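FOR IMMEDIATE RELEASE
Jan 15, 2024

Fallahi releases Vima color sorting set for preschool and early elementary tables

Esden – Fallahi, a maker of tabletop learning materials, today announced the release of Vima, a color sorting set for children from preschool through first grade. The set goes on sale to schools and child care centers this month and to families in April.

Vima is built around a simple job. A child takes a small cube from a tray and sets it in the dish with the rim of the same color. The set comes with one shallow rectangular metal tray, one round dish with a blue rim, one round dish with a red rim, and cubes in both colors. The dishes have a flat, pale gray inside so that a cube is easy to see wherever it lands.
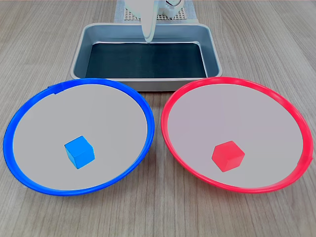 The tray goes at the back of the table and the two dishes go in front of it, next to each other. Fallahi recommends this layout for first lessons, with blue on the left and red on the right. Once a child knows the task, the adult can trade the places of the dishes or move the tray to one side.

The company tried the set in classrooms in and near Esden before release. A total of 221 children used it over one school term. Teachers asked for two changes, and both were made. The cubes are now a little larger than in the first version, and the rims are wider, so younger children have more color to match against.

The lesson booklet has short activities for one child or a pair. In the first, the child sorts two cubes, one of each color. Later activities add more cubes, ask the child to say the color before setting the cube down, or have two children take turns. The last page covers putting the set away: cubes back in the tray, dishes stacked, tray on top.

A lesson is over when every cube is in a dish and the tray has been cleared.
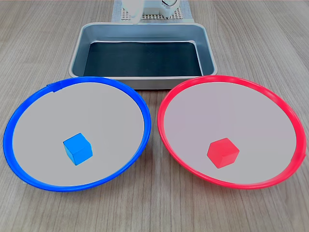 Availability and ordering

The first production run is 500 sets. Of these, 200 are set aside for public preschools in the Esden area, which may order through the Fallahi school desk. Schools that order before the end of April will receive a second lesson booklet at no charge.

Replacement cubes and dishes are sold separately. Orders for families will be handled by Prurnalico, which also carries the company's counting and lacing materials.

About Fallahi

Fallahi designs and sells learning materials for young children. The company is based in Esden.

Press and school inquiries: Fallahi school desk, Esden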